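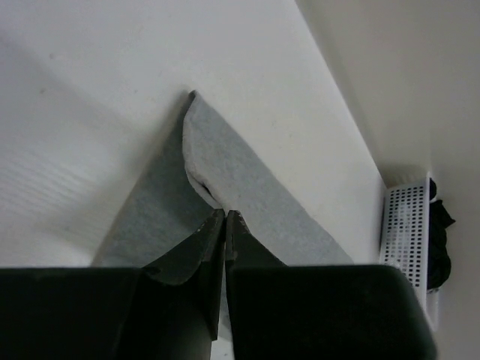
Gray cloth, folded, on a white tabletop.

Jallby Keeper Gloves, size 9
Reviewed June 18, 2023

I play in goal for Whitfield in a Sunday-morning-and-hangover kind of league, and I love these gloves! The palm is sticky straight out of the bag, the wrist strap stays put, and after 12 matches I've only worn through one spot near the left thumb. Crosses at Fluscombe in driving rain? Held every one -- well, all but 2. My old pair had me punching everything.

Fingers run a bit short, so go up a half size if you're in between. I've already ordered a second pair for March.

Lucía Soler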